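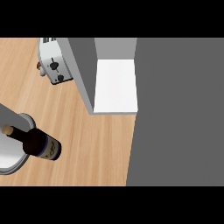 Uliana Mykhailiuk told the Siltidley utilities board that the town's emissions inventory should not be adopted until the electricity figures are recalculated, arguing that the draft mixes two accounting methods in a single column and that the totals cannot be compared from one year to the next.

The board heard the draft on Saturday morning in a session that ran well past noon. It voted to accept the chapters on heating fuel and road transport and to hold back the chapter on purchased electricity. A corrected version is due in January.

The inventory was prepared under contract by Numine, which also produced the two previous editions. It covers direct emissions from fuel burned inside the town boundary, indirect emissions from electricity bought from the regional grid, and a limited set of upstream sources, mainly fuel extraction and the treatment of exported waste. All gases are converted to carbon dioxide equivalent using 100-year warming potentials.

The dispute concerns the emission factor, the mass of carbon dioxide equivalent released for each kilowatt-hour delivered. The draft uses a factor of 403 grams for the base year and 390 grams for the latest year. The first is a location-based value, calculated from the average mix of power plants feeding the grid. The second is a market-based value that subtracts renewable energy certificates held by the town's larger customers.

Under the accounting rules the town adopted with its climate plan, both methods are allowed, but they must be reported separately. A change in the factor between years is supposed to reflect a change in generation or a change in contracts, and a reader has to be able to tell which. In the draft, the two effects are combined. When the location-based method is applied to both years, the factor for the latest year comes out at 400 grams, and most of the reported improvement in the electricity chapter disappears.

Numine did not contest the arithmetic. In a written reply attached to the agenda, the firm said the certificate data had arrived late in the drafting period and had been entered in the main table when it should have gone into a parallel one. It said the correction would not affect the activity data, meaning the metered kilowatt-hours themselves, which were taken from billing records and checked against substation readings.

The difference matters because the climate plan ties spending to the inventory. If purchased electricity shows a decline against the base year, the plan directs the next round of money toward building insulation and heating equipment. If it does not, a larger share goes to local generation and to reducing peak load. Staff had already prepared a draft schedule on the assumption of a decline. That schedule has been withdrawn and will be reissued with the January version.
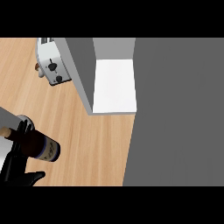
Lukian Kushnir asked whether residential customers would see any of this on their bills, and said that households had been told for two years that their own electricity use was getting cleaner when the certificates belonged to somebody else.

Staff answered that rates are not affected. The inventory is a reporting document, and the charge per kilowatt-hour is set in a separate proceeding. They agreed that the leaflet mailed with the spring bills had quoted the market-based value without labeling it, and said the next leaflet would carry the location-based value for households, together with a short note on how it is derived.

The second half of the session dealt with how electricity use is assigned to hours of the day. The annual factor treats every kilowatt-hour alike. On the regional grid, however, the plants that run in the early evening are mostly gas-fired, while overnight supply has a larger share of hydro and wind. An hourly factor would give a different result for loads concentrated at particular times, such as cooking, space heating and vehicle charging.

A pilot study of this question has been running at the Antoniuk substation, where 700 residential meters report at 15-minute intervals. The meter readings are matched to hourly generation data from the grid operator, and each interval is given its own factor. Addresses are removed before the data leave the utility, and results are published only for groups of meters. The monitoring software is supplied by Stelano.

Preliminary results show two peaks on working days, a narrow one in the early morning and a broader one in the evening. The evening peak accounts for a larger share of emissions than of consumption, as expected from the generation mix. The morning peak shows the same pattern to a lesser degree. On weekends the morning peak is later and flatter, and the gap between the hourly and annual methods is smaller.

The study does not separate individual appliances. It can identify large sustained loads, such as electric water heaters, from the shape of the meter trace, but short loads of a few minutes are averaged out within each interval. The authors of the interim report state that no conclusions should be drawn about small kitchen equipment or lighting, and that a finer sampling rate would be needed to study them.

Three limitations are listed in the report. The meters are all on one substation and serve mostly single-family houses, so the results may not hold for apartment buildings. Generation data are published for the region as a whole and do not account for congestion on the transmission lines. The method also uses average hourly factors; marginal factors, which describe the plant that would respond to a change in demand, may be considerably higher or lower at the same hour.

The last point drew the longest technical discussion. Average factors are suitable for an inventory, whose purpose is to divide up emissions that have already taken place. Marginal factors are generally preferred for estimating the effect of a measure, for example a program that moves water heating from evening to night. The climate plan currently uses average factors for both purposes. Zakhar Koval proposed that the plan be amended so that measures are evaluated with marginal factors and the inventory continues with average ones. The proposal was referred to staff without a vote.

The accepted chapters contain few changes from earlier editions. Emissions from heating oil fell as more buildings were connected to the gas network, while emissions from natural gas rose for the same reason. The net effect is a small decrease before methane leakage is counted. Leakage is estimated from pipe length and material with a standard rate per mile, and the draft notes that this is the least certain figure in the heating chapter. A direct survey of the distribution network has been budgeted but not scheduled.

In the transport chapter, the method was changed from fuel sales to vehicle counts. Fuel sales had overstated local emissions, as the two filling stations near the highway serve mostly through traffic. Earlier years have been recalculated with the new method, and both series are printed side by side. Board members pointed to this as the treatment they expected for electricity.

The corrected electricity chapter is to include separate tables for the two methods, a restated base year for each, and a list of the certificates counted, with their issue year and the generating facility. Certificates issued outside the reporting year will be left out. Numine will carry out the work under the existing contract at no added cost.

Written comments on the draft can be left at the utilities office or sent by mail until the corrected chapter is posted. The interim report on the Antoniuk meters is available at the same office, and the interval data, grouped by feeder, can be had on request.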